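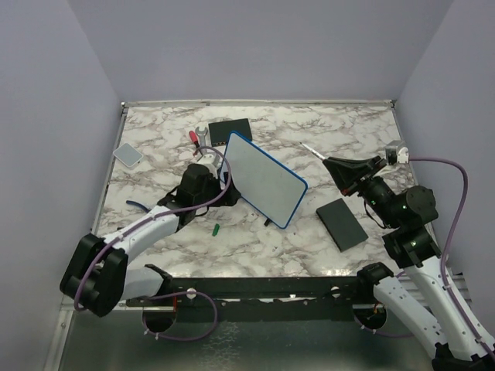 Replacing the countertop on a straight run of base cabinets, no sink cutout, no cooktop. The total length is 31 inches longer than the longest blank the local yard stocks, so there will be a seam whatever material I pick. Substrate will be particleboard unless someone talks me out of it. For color I have settled on a white marble pattern with brownish-grey veining, same family as the tabletop in the photo, and I would like a narrow metal strip down the exposed side the way that one has along its left edge. Two questions. Does a veined pattern hide a butt seam or make it worse? And does a metal edge strip hold up on a working kitchen counter, or does it lift?

Posted by edgeband_ots
Shares: 6

Reply from kerf_and_a_half
Worse, in most cases. A speckle pattern hides a seam because the eye has no line to follow. A vein that runs into a seam and stops dead shows from across the room. If you must have veins, ask for the repeat length on the sheet and plan the cut so the veins near the seam run parallel to it. That wastes material.

Reply from Goodall_J
I disagree with "worse." It depends on the contrast. Black veining on white is unforgiving. A brownish-grey on white is soft enough that the seam itself is the visible part, and the seam is a function of how flat the two pieces are. Draw bolts from underneath, waterproof glue on the full face of the joint, shim until you can't feel a step with a fingernail. Mine has been down since March and I have to look for it.

Reply from kerf_and_a_half
Under what lighting? Under-cabinet strips set at the back will rake across the joint and show every step in it. Overhead light shows almost nothing.

Reply from Goodall_J
Overhead only. Fair point.

Reply from plinth
On the strip: the failure is usually the adhesive, and the usual reason is dust on the cut edge. Particleboard edges drink contact cement. Give the edge one coat, let it dry fully, sand off the fuzz, then coat again and coat the metal. Scuff the back of the metal first with 120 grit. Wipe with denatured alcohol. I used the Drilier profile, which also takes small screws from below, and I would not rely on glue alone at a corner people walk past.

Reply from tallow99
Screws into the edge of particleboard will strip. Go up into the underside or use plywood.

Reply from plinth
I said from below.

Reply from tallow99
So you did. Still would use plywood. It swells less if water gets into the seam, and water will get into the seam.

Reply from edgeband_ots
Thanks. The yard carries Seppälä and Furkent sheets. The Furkent sample has a longer repeat, and the veins run mostly lengthwise, so by the first reply's logic they would cross the seam at a right angle. Is there any benefit to putting the seam on a miter instead?

Reply from kerf_and_a_half
On a straight run, no. A miter gives you a longer joint to keep flat and a sharp point that chips. Keep it square. Put it over a cabinet side so there is support under both pieces, and away from the spot where you set down the coffee maker.

Reply from Goodall_J
Agree on square. I would also order seam filler matched to the background white. Matching the vein color never works across the whole length.

Reply from marrow_lane
For what a careful seam costs in time, price a single custom-length top. Warside quoted me $500 over stock for an oversize blank, delivered. No joint at all.

Reply from edgeband_ots
I had assumed oversize was out of reach. The stairwell may rule it out, as there is a turn at the landing. Will measure the turn tonight before I order anything, and I'm switching to plywood either way.

Comments: 11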